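Hudurmont activity table: guide for the room
Section 3. Preparing the table and putting the bricks away
Version of Jun 14, 2021

This section is for the person who prepares the table before an activity and for the person who closes it after. Please read also Section 2, where the assembly of the legs is explained.

3.1 Before you start

The top of the table is made of panels which are put side by side. Between two panels there is always a thin line. It is normal to see this line, but you should not be able to feel it with your finger. If you feel a step, stop here and go back to Section 2, point 17, to level the panels again.

You need:
a soft cloth, slightly damp
a dry cloth
the brick box with its lid
the small tray for the soft things

Caution: Do not use scouring powder on the top. It makes the surface dull and afterwards the dirt stays in it.

3.2 Preparing the top

1. Take everything from the table, also the things which seem clean.
2. Wipe the panels along the seam, never across it. When you wipe across, the crumbs go inside the line.
3. Dry with the second cloth. Wait 2 minutes.
4. Put the soft things (cloths, pieces of fabric, wrappings) together at one far corner. They can be bunched, it is not necessary to fold them during the activity.
5. Put the bricks on the open part, with space between one and the next. A hand should pass between them without touching the neighbour.

Note: Bricks of different colours are easier to ask for by name. "Give me the orange one" is understood by everybody, and "give me the small one" often is not.

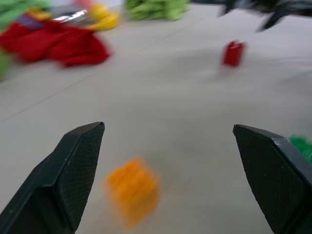
Margareta Neagu
Activity materials and room guides, Hudurmont

On a light grey top the colours separate well. The orange brick and the red one each have their own place on the open surface, and the red cloth is kept to the other side with the rest of the mixed things. Please try to arrive at such a distance between the bricks and the cloth. If a brick goes under the fabric it is forgotten, and in March we had to order a whole replacement bag (Lecomte, order number 3402) for pieces which were later found in the cloth drawer.

3.3 During the activity

6. Work with one brick at a time. Bring it back to the open part before you take the next.
7. If a brick stands upright and falls often, lay it down on its long side.
8. Keep shiny wrappings away from the lamp side of the table. The reflection is tiring for the eyes.

Caution: Small bricks are not for children who still put things in the mouth. For these groups use the large set from cupboard Hastwood.

3.4 Putting away

9. Collect the bricks first and the soft things after. Do not do it in the other order.
10. Look at the studs of each brick. If there is paste or dust between them, put the brick apart for washing (see 3.5).
11. Lift every cloth by two corners and shake it gently above the table. Listen if something falls.
12. Fold the cloths and put them in the tray. Wrappings which are torn go to the bin.
13. Close the lid of the box until you hear the click on both sides.

Note: The box must not be filled above the inside mark. When it is too full the lid closes on one side only, and opens again when you carry it.

3.5 Washing the bricks

Wash in lukewarm water with a little Dustano liquid, not more than one spoon for a basin. Use a soft brush for the studs and rinse two times. Let the bricks dry with the open side down on a towel until the next day. Do not put them on the radiator, because they lose the shape and then do not hold together any more.

To order single bricks or a new lid, write the part number 831 on the request sheet and leave it in the tray by the door. The cleaning of the chairs is explained in Section 4.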